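Workshop notebook, 15 June 2025

Clip archive for the Moya show, continued. Big day!

Finally sat down with the morning TV interviews, the ones where a guest lets something slip and the host has to decide on the spot whether to pounce or be kind. I had 64 clips on the list and got through 30 before lunch, which is my best run yet. The baby news ones are the best by miles. You can hear the breath go in when the guest catches the wrong word — I played one of them four times.

Tagging: I've split "slip" from "reveal". A reveal is planned, and the host usually has a gift or a card ready. A slip has that tiny gap before the laugh. 27 of today's batch are slips. The other three I keep changing my mind about, so they stay untagged until someone else has listened.

Sound: the Bernen transfers are lovely, much warmer than I expected. The Hernora ones hum badly on the left channel. Tried the notch filter, too strong, voices went thin. Backed it off by half and it's fine for speech, still ugly under the theme tune. Will try again with fresh ears.

Magazine covers: the Kudura scans now stand at almost 1,000 pages and the search works on headlines! Typed "engaged" and got a whole afternoon's reading. Captions are still a mess where the type runs over a photo.

To do before the November screening:

1. Second listener for the three doubtful clips.

2. Ask about rights for the soap wedding special. No answer so far.

3. Boxes and packing for the returned tapes.

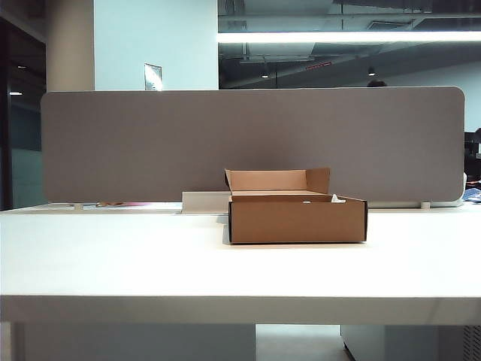 4. Write the wall text for the interview corner, short, big type, with one quote per screen.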